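Plokov planner, review after 2 weeks in sim

Ran it on the block calendar task, cubes and tray, Grecu physics backend. Install fine. Docs thin.

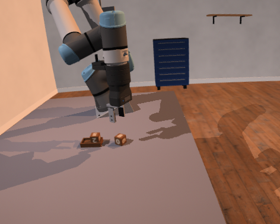 2 min read

Planning is quick, 215 ms for a typical grasp. Collision checking good. Cube pose estimates drift wiht hard shadows on the mat, had to mask them myself. Config file is a mess, and why is joint colour in there?
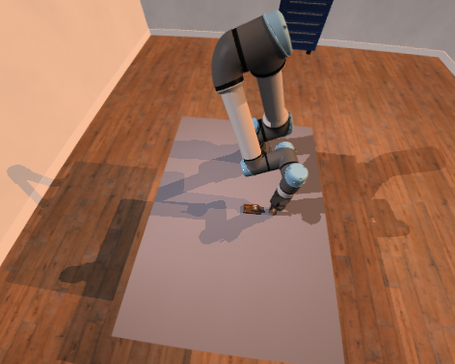

Gripper just above the mat, calendar task

Retry logic is the best bit. Set a limit, walk away. Logs are huge tho, 1,352 lines for one run. Ngozi Tijani wrote a filter, ask on the Akstead forum.

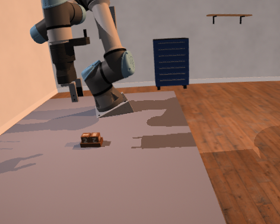 Still cheaper than Gonavar and I'd renew. Four stars, fix the config.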